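Rania Radwan
@raniaradwan · 9/10/22

Okay friends, a little thread about the maple board, because so many of you asked after I mentioned it (and because I have been fussing over it since June and need to tell someone).

It started as an offcut from Khasawneh, the lumber place out past the Dokavside turnoff. Anas Nasr at the counter let me dig through the short pieces for ages, bless him, and I came home with two. One is now a shelf. The other is my favorite thing in the workroom!

I love the grain on it. There's a wide pale band that goes all wavy, and a small dark knot sitting right in it, and I very nearly sanded five more times just to keep looking at it.
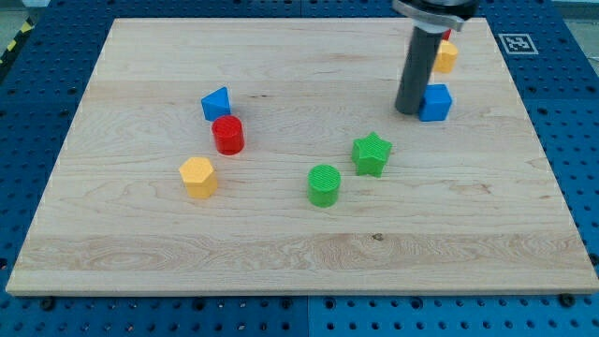
Finish is plain mineral oil, two coats, wiped off after twenty minutes or whenever my tea was gone. I did the edges last and I'd do them first next time, they drink up so much more than the top.

Little plastic blocks look so cheerful on maple, by the way. Red, blue, yellow, all of it. I had planned on painting the board white (what was I thinking) and I'm so glad my sister talked me out of it.

Next up is a lid for the block box, if I can find my good clamps. Send me your hinge recommendations, please, the small brass kind!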